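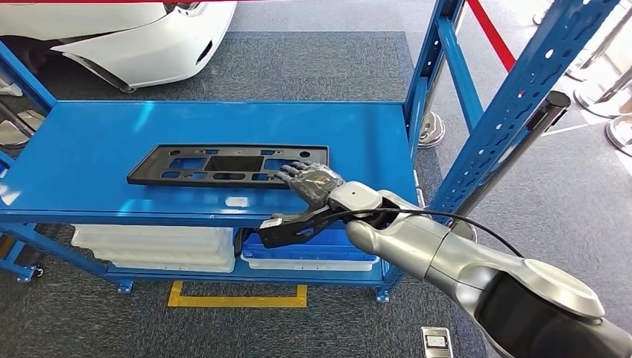 I finished the save system for Nevosis in the evening, and then I broke it again before going to bed. The old save files kept every door as a separate entry, so the castle level needed 2,797 lines of text only for doors. Now a door is saved only if the player has touched it. The file is much smaller and loading feels quicker on my old laptop. 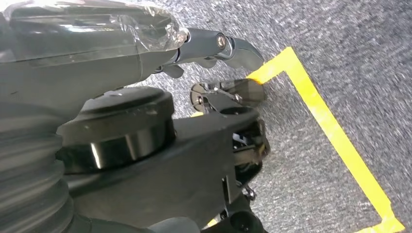 Efthymia Kontogiannis
Programmer and level designer

The broken part is the lifts. If you save while standing on one, you load under it and fall out of the map. Nkrumah found this in his first test and sent me 3 long messages. I think I will store the player's height relative to the lift, but I must try it first.

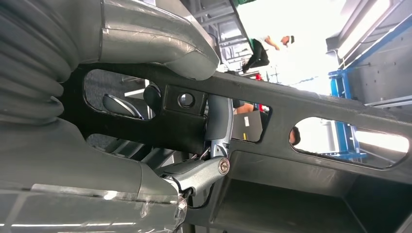

Efthymia Kontogiannis

Music is going better. Ebony has sent two new tracks for the harbour, and I like the slower one more. It still has a small click where it loops.

I hope to put out the next test build in December. Old saves will not work with it, sorry for that.

Recent posts
Tuven map editor: undo at last
Why I removed the swimming
Footstep sounds, part 2

Home Devlog Downloads About

Contact | Back to top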